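Mollatora 73 litre floor storage, dinosaur print: review

Filed under: Bedroom, Clothes storage

The Mollatora is sold as overflow storage for clothes, bedding and soft toys. It stands on the floor, takes 73 litres according to the swing ticket, and comes in plain grey, plain green or the navy with dinosaurs. I bought the navy one from Lindemann in Dolorthorpe for £36 and have used it for five weeks, mostly during the change from summer clothes to winter ones. It was bought for use under the bedroom window, where there is a gap between the bed and the curtain that nothing rigid would fit into.

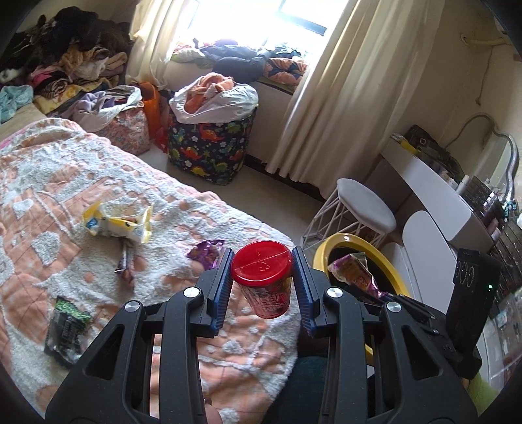

Harriet Pemble
Home storage reviewer
2020-11-05

It arrives folded flat in a clear sleeve with one sheet of instructions. You open it out, push the base down into the bottom and that is the assembly done. The base did not want to lie flat on the first day. I put a pile of books in overnight and it was fine by the morning, apart from one corner that still lifts slightly if the thing is empty.

The print is better than I expected from the website. The dinosaurs come in several colours on the navy and the pattern runs round without an obvious break. It is clearly aimed at a child's room. I don't mind it in mine, but if you do, the grey one costs the same. Navy also hides dust less well than you might think, and I have gone over it with a clothes brush a few times.

Capacity is where I was most interested. I started with jumpers, folded in half and then in three, and it took a whole winter's worth with a scarf down each side. Bedding was less successful. A double duvet goes in with a lot of kneeling, and after that the sides bulge and it takes up more floor than the measurements say. A single duvet with two pillowcases is a sensible limit. Shoes were a mistake, as the heels push into the sides and the whole thing leans.

For the past fortnight I have mainly kept things in it that are already bagged, such as items for the charity shop and clothes I am not sure about. They lift out in one go and I can get to whatever is underneath without tipping everything out.
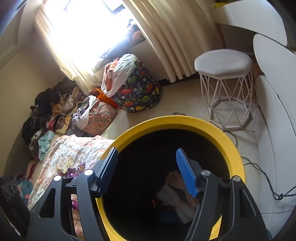
The handles are stitched on at two points each and the stitching has held. I have carried it full from the bedroom to the landing and back, and up one flight of stairs once. Carrying it upstairs needs both arms round it, as the handles are too short to go over a shoulder and it knocks against your knees. On a smooth floor it slides well enough when pushed with a foot. On carpet it drags and the base shifts.

There is no lid. Wisport make a similar product with a zipped top, which I had before this one. The zip was useful for dust, but it was the first part to break, and the opening was narrower, so folding had to be neater. With the Mollatora you can drop things in from standing height. That suits the way I tidy, which is in short bursts with a good deal left over for the next day.

Cleaning is by damp cloth only. Tea came off the outside at once. A smear of foundation near the top took washing-up liquid and has left a faint mark. 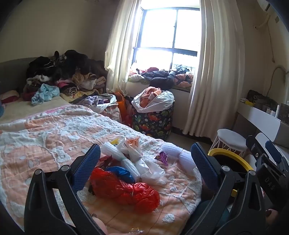

Sorting before filling makes more difference than the size does. When I put everything in as it came, the socks went to the bottom and stayed there. Now I pile the clothes at the head end of the bed, jackets included, and keep a spread of plastic carriers further down the quilt for the small things. The red carrier, once knotted, drops in like a cushion and can be found again by its colour, while the white one with the orange printing is easy to spot against the navy. Loose carriers on their own slip down the sides, so I would put those in last. Jackets are better left out altogether if you have a rail, as two thick ones use up nearly half the space.

I would like longer handles and a stiffer base. Some sort of pocket for a label would help as well if you were buying more than one, though with the patterned version you could just pin a tag to the edge.

Lindemann had the navy and the grey on the shelf when I went in, and the green was to order, with delivery in December. The price includes the base but not the plain cover shown on the ticket, which is sold separately and which I haven't tried.

Good for: jumpers, single bedding, bagged clothes, soft toys
Less good for: shoes, double duvets, stairs
Price paid: £36
Rating: four out of five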